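3.2 Play Food and Bin Layout 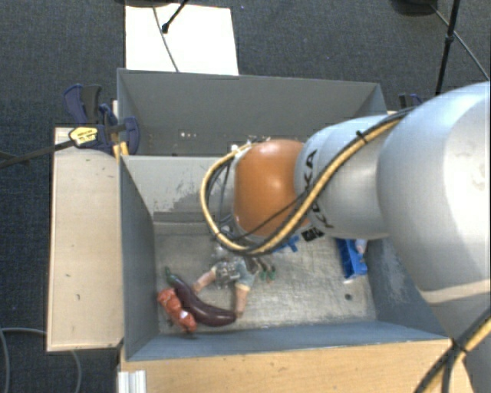 Figure 2. Toy eggplant and a red-orange item in the grey metal bin, with a blue plastic container near the right wall.

The play food set was put together in October from two sources. Most pieces came from a Stilo kitchen set, and the rest were bought singly from Mandetden. The full set has 84 pieces. From these, Robichaud picked 30 that differed clearly in outline, surface and color, and left out any that rolled freely on a flat floor.

Each layout used six pieces or fewer. Long, curved pieces such as the eggplant (Figure 2) proved harder to place consistently than round ones. They tend to settle against a neighbor or a wall, and a small change in angle alters how much of the stem end shows. We therefore recorded the direction of the stem for every long piece, along with the wall nearest to it.

Surface finish was noted separately. Shiny pieces pick up bright spots under the ceiling lights, and bumpy ones break these into many small highlights. Lindsay sorted all pieces by finish before the layouts were drawn up, and pieces he marked as unclear were sorted again by Robichaud. The final list is given in Appendix B.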